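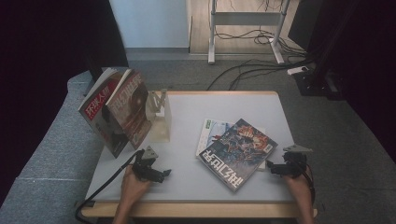 Subject: Re: Skatcombe to the coast, the Văduva road and the "free" night ferry

I've let this thread run for a bit before replying, mostly to see whether anyone would ask the question I was going to ask. No one has, so I'll do it.

Earlier in February a list member wrote:

> We're back! Fourteen days, two punctures and the best soup of our lives.
> For anyone planning the same trip, forget the main road. Take the
> Văduva road instead. It's only 125 km to the port, hardly any lorries,
> and the surface is fine all the way. We did it in a day with full
> panniers and still had time for a swim. Then get the night ferry with
> Prukon. Bikes go free, you sleep on deck, and you wake up somewhere
> warm. Total cost was next to nothing. Can't see why anyone would
> do it differently.

I'm glad the soup was good. I've got doubts about nearly everything else.

First, the distance. 125 km is what you get if you draw the route from the edge of town and stop at the port gates. It leaves out the bit where you have to get round the reservoir, and it leaves out the detour at the quarry, which was there when I rode it and which two other people on this list have grumbled about as well. Perhaps the detour has gone. If so, please say so, and say when you rode it. "The surface is fine" is no use to me unless I know what month it was and how wide your tyres were.

Second, the day. One day, full panniers, time for a swim. My altitude thing gave me 2,483 metres of climbing for that stretch, and I'll admit it's an old one and it reads high when the weather is changing. Knock a good lump off for that if you like. You've still got a lot of hill, with 15 kilos on the back in my case, and the worst of it comes after lunch when there's no shade. I took two days and was glad of the second. I'm not fast, but I'm not that slow either. I just worry that somebody who has never toured before will read "we did it in a day", book the ferry for the same evening and end up pushing their bike along an unlit road at ten at night.

Third, the ferry. I have been told bikes go free on a great many boats. What tends to happen is that the bike is free and then there's a handling charge, or a port charge, or a man in a yellow jacket who says you need a different ticket and the office is back the way you came. When I went with Prukon I paid for the bike on the quayside, in cash, and was given a bit of paper that could have been a receipt or a raffle ticket. That was two summers ago and they may have changed. But did you get it in writing? Is it on the ticket? If there's a page that says so, could you send the link to the list?

And sleeping on deck: in what? I tried it. The engine vents blow on to the only part that's out of the wind, so you choose between cold and diesel. I went inside and lay under a table.

Somebody else in the thread suggested breaking the journey at Jestuvach, and that seems to me the most sensible thing anyone has said so far. There's a campsite on the river side, a bit scruffy, with showers that work if you get there before the coach parties. There's also a shop that sells inner tubes, though only in sizes nobody touring would have, so carry your own. From there the second half is an easy morning, and you get to the port with time to argue about your ticket.

I don't want to sound as if I'm calling anyone a liar. I think people come home happy and the hills shrink. I've done it myself. I once told this list that the track out of Skatcombe was "rideable with care" and had two rather cross messages from people who'd carried their bikes over it. They were right and I took it off my route notes.

So, for those who've been recently, I'd like to know:

- whether the quarry detour is still there, and which side you went round
- what you paid for the bike on the boat, including anything asked for at the quay
- if the spring at the top of the second climb was running (it was dry for me, and the map says it never is)
- whether the last shop before the port still shuts at two

I'm hoping to go again in May, in the other direction this time, with a tent and lower gears. If it turns out to be 125 km of smooth tarmac with a swim at the end I'll write and say so.

One last thing, for whoever looks after the list: the route file attached to the first message opens as an empty page for me. I've tried it on two machines. Could it be sent again as plain text?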